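Filed under: Workshop Log / Simulation

Our site uses cookies to remember your settings. Accept | Manage preferences

Ziltine, part two: contacts, collision meshes, and the wrist view

The machine that runs all of this is called Akus and it sits under my bench at Sterklow, the shared workshop I rent half a bay in. It is a secondhand workstation with a new power supply and two graphics cards. One card renders and the other handles the policy side. The last post covered the case, the cooling, and the shelf I had to rebuild to hold it. Everything below is software.

Ziltine is my name for the whole stack: a kitchen scene, an arm on a pedestal, a set of cameras, and a controller I can swap out without restarting the simulator. The point of the project is to get a grasping loop working in simulation before I cut any metal for the physical cell. Metal is expensive and I am slow at it.

Scene loading was the first problem. The object library came to 845 MB after I had removed duplicates, and most of that was textures for things I never place. I now keep a short manifest per layout and load only what is listed. Cold start went from long enough to make tea to long enough to read the log.

The second problem was collision geometry. Visual meshes are fine for rendering and useless for contact. I run every object through a convex decomposition step and write the hulls to a separate file. The settings that matter are hull count and the concavity threshold. Mugs are the worst case. With too few hulls the inside of the handle fills in and the fingers stop on something that isn't there. Bottles are easier, apart from the place where the neck meets the shoulder. If the split lands there, you get a small step in the collision surface and the grasp wanders along it.

The wrist camera is mounted behind the gripper, looking out along the fingers. The linkages use up the bottom of the image, and I have left them there. The real gripper will block the same part of the view and I want the policy trained on that. With a bottle between the fingers, not much of the counter is left to look at. 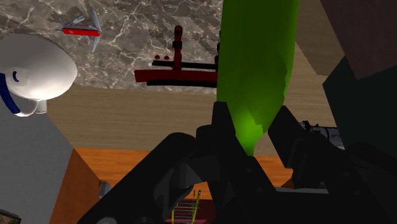

Iqra Cheema wrote in under the last post to ask why I don't mask out the gripper pixels, given that they carry no information about the object and cost the encoder capacity. She had tried masking on her own setup and saw faster training.

I tried it too, after reading that. Training loss dropped sooner. Grasp success did not change by more than the spread between seeds. My guess is that the finger pixels do carry something: the opening width is readable straight from the image, and the network uses it as a check on the joint reading. I have not tested this properly. A fair test would remove the width from the state vector and compare with and without the mask. It is on the list.

Contact parameters took up most of the month. Notes for anyone doing the same:

Friction between finger pad and object matters more than friction between object and counter. Set the pad first.

Solver iterations: raise until the object stops creeping in the grip, then stop. Past that point I only lost speed.

Time step: I ended up with seven substeps per control tick. Fewer than that and thin objects passed partway into the fingers on a fast close.

Latency: I inject up to 14 ms of random delay on the camera stream. Without it the controller gets used to perfect timing and I don't expect perfect timing from the USB cameras I bought.

The fixed camera is a simpler affair. It looks down at the island from an angle, with the pedestal in the foreground. I moved it several times because the arm covers a good part of the right side from almost anywhere useful. Higher positions see more of the counter but flatten the objects, and height above the surface becomes hard to judge. The current position is a compromise. The shadow on the back wall is large, and I have left it in, since the lamp in my bay will produce one as well.
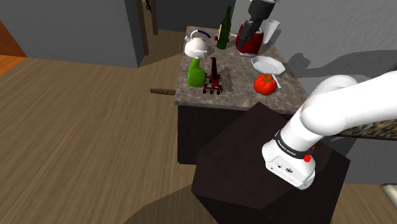 Fixed camera, island layout. Gripper at the red appliance near the back edge.

Layouts are shuffled between runs, with a minimum clearance between objects so nothing spawns inside anything else. The clearance check uses bounding boxes, so anything with a long handle reserves far more space than it needs. Switching to the decomposed hulls would fix that. It would also make the reset slower, and reset time already bothers me.

Open items: the mask comparison, a better reset, and the bracket drawings for the pedestal plate. The laser cutter in Ghumman wants the files as flat DXF with no splines, so I have to redo the cable slot as arcs. I am in the bay most Sunday afternoons if anyone at Sterklow wants to see the simulator running.

Tags: simulation, grasping, collision meshes, wrist camera

Contact | Copyright, all posts by the author | Back to top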